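Laundry robot maker says upkeep is simple. The service sheet suggests otherwise

26 Jul 2021

Clunora, the two-armed laundry robot from Resum, is being offered to households on a service plan, and the firm says looking after it should take the owner very little time. The upkeep sheet that comes with the machine is a good deal less breezy.

It asks for a wipe of the gripper fingers after every 100 loads, a look over the wrist cables every week, and a fresh set-up of the arms whenever the washing machine or the laundry bag is moved. That last job takes 2 people. One stands by the stop button while the other guides each arm to the drum, the bag and the floor in turn, and saves the positions. Anyone who shares a small flat with a washing machine will know how often things get shoved along a bit to reach a dropped sock.

Resum puts the first year's plan at 3,227 euros, with 3 visits included. Extra visits are charged separately and the firm would not give us a price for them.

Noémie Tanguy, who fits and repairs the machines for the service company Royer, was more open. Most of her call-outs since April have been for cables, she said. "The arm reaches down into the bag, the cable goes with it, and if there is too much slack it can catch on the clothes. Too little and you strain the plug. You have to set it in the room, with the bag it will be using." She reckons a careful set-up takes roughly half a day.
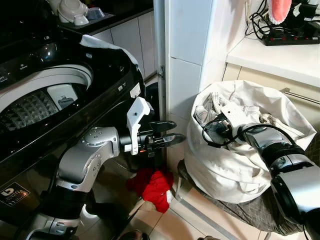
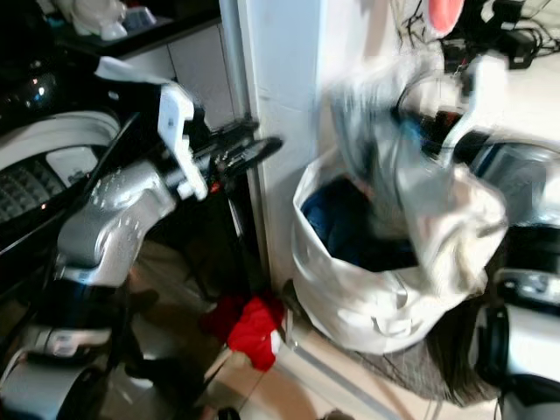 Arms, washing machine and laundry bag in a tiled room.

Flirner, which makes a rival machine, sends its own fitters and does not let owners change the arm positions at all. That may be dull, but at least it is clear whose job it is. Resum says a simpler set-up routine is on the way - it has said so before - and gave no date for it. Until then, buyers would do well to ask what counts as a visit before they sign.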